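Recording pick-and-place demonstrations on a table: our working steps

Last changed in November

This page is for people who join the recording work at the Akesberg room and have not done it before. It assumes that the arm is already calibrated and that you can move it by hand guiding. If not, read the start-up page first.

What you will make

One set is 400 episodes. One episode is one task from beginning to end, for example "put the apple in the purple bowl". An episode should not take longer than 30 seconds. If it does, stop it, mark it as slow and record it again. Slow episodes are kept in a separate folder and we don't train on them.

Step 1. Choose the layout card

Open the Zornine sheet and take the next free card. The card says which objects go on the table and in which zone (back, middle or front), but it does not give the exact place. Please put them a little differently every time. In our first set, called Dağdelen, the bowls were always at the same place to the centimetre, and the policy learned the place and ignored the bowl. We had 458 episodes and could use very few of them.

Step 2. Lay out the table

Start with the containers, then the food pieces, then the things which are there only to disturb, such as cloths and cups. Leave enough space beside each piece that you will grasp, so the fingers can go down on both sides. A cloth may lie near the food but not over it. 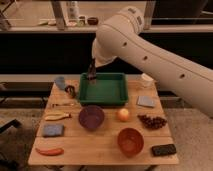
Tray at the back, bowls in the middle and front zones, gripper over the tray.

Look at the two bowls. They have different colours, so an instruction can name one of them without doubt. If your card has two objects of the same kind and colour, as with the light blue cloths, the instruction must also say left or right. Left and right are always as the fixed camera sees them.

Step 3. Write the instruction before you move

Type the sentence in Trendine first, then record. When people write it afterwards, they describe what the arm did, and a failed grasp gets a very strange sentence. Use short, normal words. "Put the banana on the tray" is good.

Step 4. Record

Bring the gripper to the start pose, open, with the fingers pointing down. Press record and wait one second. Move at an even speed and do not correct yourself too much in the air. After you release the object, go up before you go sideways. Press stop when the gripper is free of everything.

Step 5. Mark the result

There are three marks: good, slow, failed. Do not delete the failed ones, we use them for the success classifier.

Step 6. Change the table

After 8 episodes, change to a new card. On Wednesday the recordings are copied to the server, so close all open sessions before noon.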